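Home | Workshop | Garden | Galleries | Contact

Print this page | E-mail this page

The odds-and-ends bin, gallery 2
2021-07-16

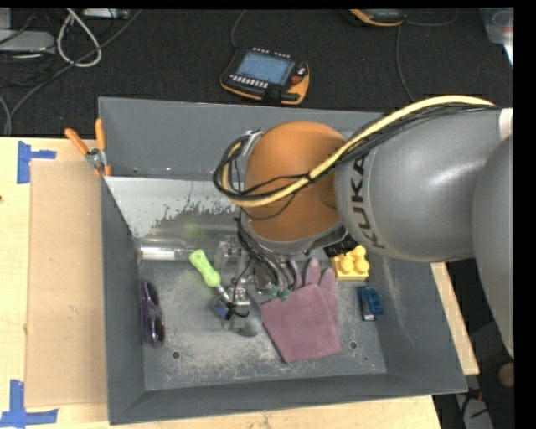 Henrique Rocha wrote in after the first gallery to say that gloves should never live with kitchen things, and that at his place every glove hangs on a nail by the door. Fair enough, Henrique! I've tried nails. The gloves end up on the floor and I end up back at the bin.

So the big gray metal bin stays, up on the pale wooden table where I can get at it without bending down. I started sorting in June and thought it would take me an afternoon (ha). Three rounds later I'm still at it, and I've grown fond of the mix.

The pink one is a work glove, a dusty sort of pink with a wide, square cuff. I like a wide cuff – my hand goes straight in, even when I'm in a hurry. If you have its partner, please write.

The lime-green handle is my favorite thing in there. It's fat and rounded at the end, and so bright that I can find it from across the room. Kitchen drawer for that one, once I've made some space.

The yellow toy block is staying put for now. We have a whole tub of blocks upstairs and I keep meaning to carry this one up, but then the phone rings or the dog wants out, and there it sits with its little round studs.

Next round is the string and the jar lids, and I'm not looking forward to the string.

Recent galleries
The odds-and-ends bin, gallery 1
Jar lids from the Fitero shelf
Garden gloves, 3 pairs compared
Clearing the Uklow cupboard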